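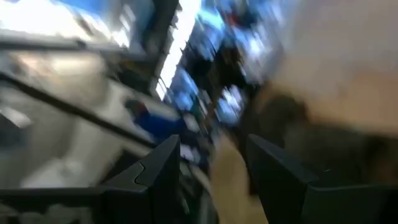
Cap sorting by robot arm to carry on at Galturville returns centre

August 19, 2022

Print this article
E-mail this article

Staff at the Sakska returns centre in Galturville have been told that the trial of robot arms for sorting caps will carry on into the winter, and that the jobs on the sorting floor will be changed to fit around it.

The centre takes back hats and caps that shoppers have bought online and sent back. They arrive in mixed sacks, and until this summer every one of them was picked up, turned over and put into a bin by hand. Sakska employs 513 people at the site, and 100 of them work on sorting for at least part of their shift.

The trial began in July in a side room away from the main floor. It uses pairs of robot arms fixed to a frame around a table. Caps are tipped on to the table, and the arms pick them up one at a time and drop them into clear plastic bins. One bin is for caps that can go straight back on sale and the other is for caps that need a person to look at them again.

The system that decides which cap goes where is called Peng. It was put together at the company's office in Menatberg and is being taught by the sorters themselves. For part of each shift a member of staff sits with the arms, checks what has gone into the bins and marks the ones that were wrong. Those marks are sent to Menatberg at the end of the day.

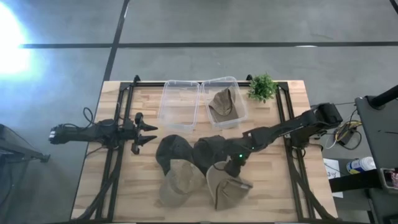
Caps on the sorting table, with two clear bins behind them.

A notice put up in the canteen this week says that no one will lose a permanent job as a result of the trial before next spring. It does not say what will happen after that. Staff were given the same message at a meeting in the loading area, where several asked about hours and about agency workers, who are not covered by the promise.

The company said it would give an answer on agency workers by the end of next month.

On its best day so far the trial room got through 971 caps. The main floor handles 2000 on an ordinary day, and more than that after a sale. Managers said at the meeting that the two figures should not be set side by side, as the arms are slower than a person at picking up a single cap but are left running through tea breaks and shift changes. Several of the sorters said they had done the sum anyway.

What the arms find hard is well known to anybody who has spent a day with them. A stiff baseball cap sitting on its own with the crown up is an easy one. Soft caps fold when they are gripped and can come up by the strap, or by the label, or with another cap hanging on. Caps that overlap on the table are a problem too, and early in the trial the arms would often lift two and put both in the same bin. The sorters were then asked to spread the caps out before each run, which some of them said was as much work as sorting the things in the first place.

That instruction has since been dropped. The caps are now tipped out in smaller lots and left where they land, and the arms are allowed to nudge a heap apart before they pick. It takes longer but saves somebody standing there.

Knitted hats have not been part of the trial at all and will stay on the main floor. So will anything with a feather, a pin or a wide brim. A sorter who has been at the centre since it opened said those had always been the slow ones, and that she was worried the main floor would be left with nothing else.

"If the machine has all the baseball caps, then we've got all the awkward ones," she said. "That's fine, but the target has to come down. You can't do the same number when none of them are easy."

The company has agreed to look at this. From the start of next month the hourly target on the main floor will be set aside while the work is timed again, and pay will not be linked to it during that period. The staff side had asked for the target to be scrapped for good.

The other change is to how people move between jobs. At present a sorter stays at one bench for the whole shift. Under the new plan those who want to will be trained to run a sorting table, and will spend half of each shift in the trial room and half on the main floor. The training lasts three days. It covers how to stop the arms, how to clear a cap that has been dropped or caught, and how to mark a wrong choice so that it can be used in Menatberg.

People who take the training will go up one pay grade. Those who do not want it can stay where they are, the company said, and will not be asked to give a reason.

The first group finished in July, and opinion among them is mixed. One man who packs and sorts on the early shift said his shoulders were better for it. Sorting by hand means reaching into a sack, lifting, twisting and reaching again for most of the day, and sore shoulders and wrists are the most common reason for time off at the centre. He said half a shift away from that had made a difference to him within a fortnight.

Another of the group said the work in the trial room was easier on the body but that she found it long. There is not much talk in there. On the benches people stand opposite each other and the radio is on, and she said she missed that more than she had expected to. She has asked to do her trial room half in the mornings so that she can finish the day on the floor.

She also said it could be hard to watch the arms take three goes at a cap that she could have picked up without looking. Trainees are told to leave them to it unless something is stuck — a cap lifted out by hand is one the system learns nothing from.
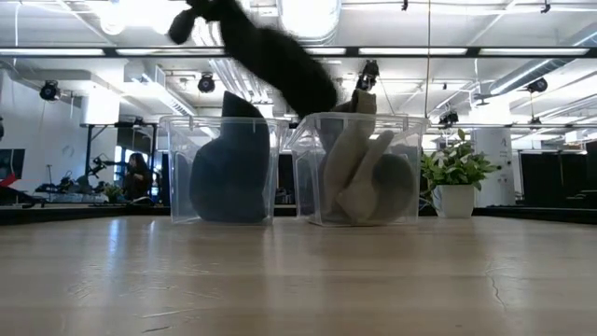 The bins themselves have been changed once already. The centre's usual ones are deep grey crates, and sorters checking the work had to take everything out to see what was at the bottom. Clear ones were brought in after the first week at the suggestion of the night shift. They are shallower and have to be emptied more often, but a wrong cap can usually be spotted from the chair. The main floor has now asked for the same kind, and a first order has gone in.

Noise came up at the meeting as well. The arms are quiet, but the trial room has a hard floor and an open ceiling with the ducts showing, and voices and trolleys carry in it. Matting has been ordered for the walkway. A request for a second door between the trial room and the canteen corridor was turned down because of the cost.

There were questions too about the cameras. The system needs to see the table in order to work, and some of the staff wanted to know whether the pictures could be used to check on them, for example to see how long somebody had been away from the chair. The company said they would not be used for that and would be kept only for work on the sorting. It has agreed to put this in writing and to let the staff side see the wording before it goes up.

A sorter on the late shift said that was the part he cared about most. "I don't mind teaching it," he said. "I'd like to know who's looking, that's all."

The plan for the winter is to move the tables from the side room to the end of the main floor, next to the goods-in doors, so that sacks do not have to be wheeled down the corridor. The move is meant to be done before the busy weeks after Christmas, when returns are at their highest. Some benches will have to be shifted to make room and the staff side has asked to see a drawing. It has not had one yet.

Sakska has a smaller returns centre in Menatberg, next to the office, where scarves and gloves are handled. There are no plans to bring the arms in there. The company said gloves had been tried on a table for a short time and that the results were poor, mainly because they come in pairs and the pairs have to stay together.

A second round of training in Galturville opens next month. Names should be given to shift leaders, and anyone who works nights will be able to do the three days on their usual hours. The staff side will hold its own meeting for agency workers before then, in the canteen, at the change between the early and late shifts.

Print this article
E-mail this article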